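Ticket 112 – Medicine basket, second-floor break room, Clitavstead building
Category: Supplies and furniture
Priority: Low
Status: Closed

Opened Sat 24 January

Both medicine boxes are hard to find and the basket does not stay in order. Photo attached.
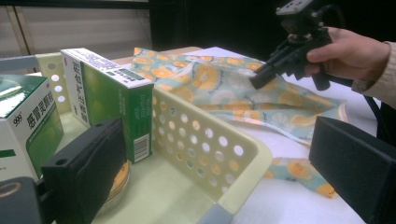

Attachment 1: cream-yellow basket with the two boxes, cloth behind

Reported problem

The basket is supposed to hold the cold medicine and a few small things people ask for at the front desk. The taller green box leans and sticks up over the rim, so the lid for this basket will not go on. The cloth that should cover the table keeps getting pushed up in a heap behind the basket. Staff on the late shift say they have to take everything out to get at the small items on the bottom.

Requested: a basket that closes, or some way to make this one close.

Update 1 – Facilities

Checked the supply list. The basket is the small Sketoretti model with round holes, bought in August with the shelf bins. The lid is in the cabinet under the sink. Inside depth is 10 cm at the middle and a little less at the corners. The tall box is over that when it stands on end, so the lid was never going to fit with the box upright.

Tried laying the tall box flat. It fits but takes up most of the floor, and the round dish then has nowhere to go. Put the box back the way it was.

Please confirm whether the dish has to stay in the basket.

Update 2 – Requester

The dish was put there for safety pins and the thermometer covers. It can move to the drawer. The two medicine boxes need to stay together and stay on the table, not in the drawer, as people look for them there.

The cloth is the one with the orange slices. It is a bit too big for that table and slides on the white top whenever somebody pulls a chair out.

Update 3 – Facilities

Dish moved to the top drawer. Tall box laid on its long side with the printed end facing out, 999 box next to it. Lid goes on but bows slightly in the middle. It pops off at one corner if you pick the basket up by the lid.

Looked at two other baskets from stock:
Yeo, medium, solid sides. Deep enough, but you can't see what is in it without opening it.
Sundo, medium, open slots. Deep enough. No lid in stock, supplier says 7 working days.

For the cloth, folded it in half and put a strip of non-slip liner under it. There is most of a roll left from the kitchen shelves.

Update 4 – Requester

Please order the Sundo lid. The current basket is fine until then if we leave its lid off. Late shift asks that the boxes be put back with the names facing the chairs.

The liner works. The cloth has stayed put since Monday, apart from one corner.

Update 5 – Facilities

Sundo lid arrived and fits. Both boxes moved over, tall one upright with clearance above it. Wiped out the old basket and put it with the spare bins, lid taped to the underside.

Checked dates on both boxes while moving them. Both are in date. Wrote the earlier date on a label and stuck it to the front of the new basket – please change the label when the boxes are replaced.

Cut a second piece of liner for the loose corner.

Resolution

Replaced small basket with medium basket and lid. Dish relocated to drawer. Cloth folded and lined. Remaining liner is on the shelf above the printer paper.

Requester confirmed by phone. Closed.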